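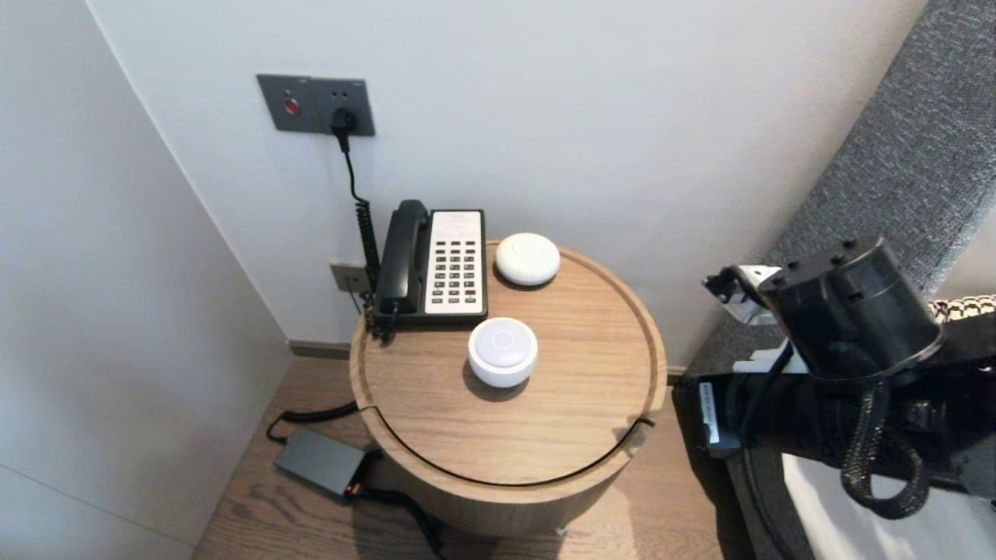
床边作业:机械臂进卧室之前要收拾什么

更新于2022年10月5日

家里或小型民宿的房间用带臂的机器人收拾桌面、递东西,最容易出麻烦的地方是床头。地方窄,线多,小东西多,旁边还有床品。图里这种圆边几就很典型:桌上一部带卷线的座机,两个白色的圆形小设备,墙上插着一个黑色插头,电源适配器放在地板上,线从桌子下面过去。机械臂就在床这一侧。

下面的做法按顺序写,先收拾房间,再设机器,最后是干活时和收工后的规矩。Curna的机型和Bruno的机型我们都按这一套来,菜单名称不同的地方单独注明。说明书和本页不一致时,按说明书。

一、先看地面

1. 从门口走到床头,把机器要走的路线自己走一遍。地毯卷边、拖鞋、充电线,全部拿开。

2. 地上的电源适配器要么靠墙,要么上墙,要么装进理线盒。不要留在底盘可能经过的地方。适配器的指示灯亮着,就当它带电处理,先拔插头再挪。

3. 线从桌下横过去的,改成沿墙脚走。墙脚有踢脚线的,用线夹固定在踢脚线上沿,夹子之间隔30厘米。转角处多放一个。

4. 实在绕不开、必须横过地面的线,用宽的地面线槽盖住,线槽两头用胶带压平。底盘小的机器过线槽会颠一下,手上有东西时不要让它过。

5. 多余的线不要绕在桌腿上。圆柱形的桌子没有腿,有人喜欢把线塞到桌子和墙之间,这样可以,但塞完要用手拉一下,看会不会带动桌子。

6. 木地板上有水先擦干。轮子打滑以后,机器对自己位置的估计会偏,后面抓东西就跟着偏。

二、再看桌面

1. 把桌上的东西分成两类:机器可以碰的,机器不可以碰的。分不清的归到第二类。

2. 带卷线的电话归第二类。听筒的卷线有弹性,夹爪钩住以后退得越远,拉力越大,最后可能把整部电话拖下来。座机要放在桌子靠后的位置,卷线理到电话后面或侧面,不要垂到桌沿前。

3. 白色的圆形小设备放在浅色桌面、白墙前面,有些机器的识别不太稳定。设备换不了颜色,可以在下面垫一块深色的薄杯垫。杯垫选防滑的。

4. 两件小东西之间要留出夹爪张开的宽度。量的时候把夹爪张到最大,量外侧,不要量内侧。多数新手量的是内侧,结果放下去第一件的时候把第二件碰倒了。

5. 桌面有凸起边沿的,要在设置里把放置高度调高一点。Curna的菜单里叫“边沿余量”,Bruno的菜单里叫“抬升补偿”。没有这一项的机器,示教的时候从正上方下来,不要从侧面推进去。

6. 水杯、药瓶、眼镜、首饰,机器进房间之前由人收走。眼镜尤其要收,镜片透明,镜腿又细。

7. 桌子本身要稳。用手掌按桌边,四个方向各按一次,晃的先垫平。

三、插座和墙上的面板

1. 插头由人来插拔。家用机械臂不做这件事,厂家在菜单里给了抓取动作也不做。

2. 床头墙上常有带按钮的面板。动手之前先弄清楚按钮管什么:有的管灯,有的管呼叫,有的管总电源。弄清楚以后写在房间记录卡上。没弄清楚的,一律划进禁入区。

3. 禁入区的画法:以面板外框为准,上下左右各放出一个手掌宽,从墙面向外也放出一个手掌宽。画完让机器空手绕一遍,人在旁边看。

4. 从插座垂下来的电源线也要划进去。线是软的,今天在这里,明天被人一碰就换了地方,所以划的时候按它能摆到的最大范围来。

5. 桌子后面半挡着的插座容易漏掉。把桌子挪开看一眼,有插座就记在卡片上,再把桌子放回原位。

6. 插头有松动、发黄、焦味的,停止作业,先找电工。

四、床和软的东西

1. 被子、床单不要拖到地上。垂下来的部分掖进床垫下面,再让机器靠近。

2. 抱枕放到床的另一侧,或者放到椅子上。靠近机械臂一侧的床沿上什么都不放。

3. 布面床头要防刮。机械臂肘部在转身的时候往往比夹爪伸得更远,很多人只盯着夹爪看。第一次进一个房间,专门看一遍肘部。

4. 机械臂外面的线缆套管每周看一次。套管在臂外侧成弯的,弯里会钩住床单角和抱枕拉链。看到起毛、散丝,先停用,换好再开。

5. 螺栓孔和支架的缝里会积棉絮。用干的软毛刷刷,不要用湿布,不要用吹风机。

6. 床上有人的时候,机械臂不进床边。小孩、宠物在房间里的时候也一样。

五、机器的设置

1. 卧室里一律用低速档。机器有“房间模式”的用房间模式,没有的手动调到最低一档,跑顺了也不要往上加。

2. 夹力从最小开始试。先夹一卷纸巾,再夹空塑料杯,最后夹要用的东西。

3. 末端负载不要超过说明书上写的数。夹爪自己也有重量,换了夹爪要重新算。我们厨房秤上称过一只Usach的软指夹爪,282克,当时没算进去,机器举到高处就报警。

4. 起始姿态要收拢。臂收在身体前面,夹爪朝下,再让底盘移动。伸着臂走路是撞坏东西最多的一种情况。

5. 急停要先试再用。每次开工按一次,看机器是不是立刻停,再按说明书复位。遥控器上的急停和机身上的急停,两个都试。

6. 急停以后臂会不会往下落,各家不一样。第一次试的时候在臂下面垫一个枕头,人手不要伸进去。

7. 摄像头和传感器用干净的眼镜布擦。擦完检查一遍标定,Pyo的配套软件里有快速检查,做完即可。

六、干活的时候

1. 人站在能看见夹爪、又能按到急停的位置。两样做不到的,换位置,或者请另一个人按急停。

2. 一次只做一件东西。拿起、移开、放下,看它放稳了再做下一件。

3. 同一件东西连续抓不起来4次,就停。先看位置,再看光线,再看夹爪上有没有油。不要一直让它试。

4. 光线尽量均匀。窗帘半拉的时候桌上一半亮一半暗,影子深的那一侧容易认错边缘。要么全拉上开灯,要么全打开。

5. 东西掉到地上,先按停,再去捡。不要在机器还在动的时候弯腰。

6. 钩住线的时候不要硬退。按停,人用手把线解开,再让臂从原路回去。

7. 机器报警的时候先看屏幕上写什么,记下来,再复位。连着复位把提示清掉,售后就没有东西可查了。

8. 长头发扎起来,围巾、挂绳摘掉,袖口扣好。

七、收工

1. 臂收拢,底盘退到充电位,确认开始充电再走。

2. 电话听筒拿起来听一下有没有拨号音,放回去放正。这一条看着多余,漏掉的时候最多。

3. 桌上的小设备按记录卡放回原位。卡上贴一张桌面照片比写字快。

4. 地上的线再看一遍。作业中挪开的适配器不要忘在床底下,周围不要堆布料。

5. 夹爪的指垫用拧干的湿布擦,再用干布擦。不要用酒精,除非说明书上写明可以。

八、房间记录卡怎么写

每个房间一张,放在门后或者存在手机里都行。写这几项:

房间名和床头位置(左侧还是右侧)
桌子的高度,桌面有没有凸边
插座和面板的位置,按钮的用途
不可以碰的东西
禁入区最后一次检查的日期
急停试过没有

家具挪过,卡片就作废,重新看一遍再写。换了电话、换了灯也算。九月换季的时候我们把房间全部重看了一次,9张卡里有3张和实际对不上,都是边几挪了位置,禁入区还停在老地方。

九、常见的几种做法,不建议

用胶带把电话粘在桌上。胶带会留胶,撕的时候也伤木纹面。要固定用可移除的防滑垫。

把线压在桌子底下固定。桌子重,线皮磨破了看不见。

给机械臂套毛线套或者布套防刮。布套会挡散热,也会卷进关节。要防刮就买厂家配的护套。

用延长线接延长线给机器充电。充电座直接插墙上的插座,够不着就挪充电座。

在床头柜上贴一堆定位标记。标记多了机器反而会选错,一张桌子一个就够,贴平,不要贴在桌沿的缝上。

十、多久检查一次

每次开工:急停、地面、线。
每周:线缆套管、指垫、轮子上缠的头发。
每月:外露螺栓有没有松,标签还看不看得清,禁入区和房间对不对得上。
每次搬家具以后:全部重来。

螺栓松了用说明书上写的力矩拧,没有力矩扳手的送修。标签上的字磨花了,先拍照存一份,报修时要用上面的编号。

相关页面:厨房台面作业的防水要求;夹爪指垫的更换;边几和床头柜的理线方法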